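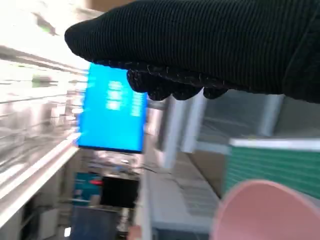

*Reading time: 3 minutes*

# Session 3: Sealing and Finishing Decoupage

Paper Crafts for Beginners, Cotmont Evening Classes
Instructor: Hatsue Kubo

Bring the box you covered last week. If you missed that session, Chih-ming Leung has a few spare blanks at the front table, and you can glue your paper at the start and seal at home.

## Before you seal

Run a fingertip over the whole surface. You are feeling for three things: raised edges, bubbles, and dried lumps of glue.

- **Raised edges.** Work a little glue under the edge with a toothpick, press down, and wipe away what squeezes out.
- **Bubbles.** Slit the bubble with a craft knife, along a printed line if there is one. Add glue through the slit and press from the outside in.
- **Lumps.** Sand lightly with fine paper. Stop as soon as the lump is level — the printed ink is very thin and sands off fast.

Wipe the dust off with a dry cloth. A damp one can lift the paper at the corners.

## Choosing a finish

| Finish | Good for | Watch out for |
|---|---|---|
| Matte | Old book pages, maps, botanical prints | Shows scuffs on dark paper |
| Satin | Most projects | Stir well or it dries patchy |
| Gloss | Bright colors, napkins | Shows every brush mark |

We use Fanis water-based sealer in class, in satin. The Brindix gloss is also on the shelf if you want it for a lid or a small panel. Don't mix the two on one surface.

Inkjet prints will smear under any water-based sealer. Spray them with a clear acrylic fixative first, outdoors, and let them dry fully. Laser prints and photocopies don't usually need this, but test a corner.

## Brushing on the coats

1. Pour a little sealer into a dish. Don't work from the jar.
2. Load only the tip of a soft, flat brush.
3. Start in the middle of each face and pull toward the edges. Pulling in from an edge leaves a drip down the side.
4. Brush in one direction and leave it alone. Going back over sealer that has started to set makes it drag.
5. Let it dry for 90 minutes.
6. Brush the second coat across the first.

Three coats are enough for a box that sits on a shelf. Trays and coasters need more, and they still shouldn't hold hot cups.

Sand between the second and third coats only. Use very fine paper, wrapped around a piece of sponge for curved parts.

## Lids

A lid that fit well before you papered it may not fit now. Paper, glue, and sealer all add thickness. Keep the paper off the inside lip, and put one thin coat of sealer there at most. Leave the lid off until everything has cured, which takes a few weeks. If you close it early it will stick, and the paper usually tears when you pull it open. A strip of wax paper between lid and box helps if you have to carry it home closed.

## Cleaning up

Wash brushes in warm soapy water right away. Sealer dries hard near the metal band and spreads the bristles. Lay brushes flat to dry. Empty dishes into the trash, then rinse them in the sink in Room 108.

## For next time

Finish your third coat at home. Session 4 covers crackle medium, and the Kan handout has the color chart for base coats. Choose two colors with a strong contrast, one for under the crackle and one for over it.

Open studio is Saturday for anyone who needs more table time. Bring your own brushes.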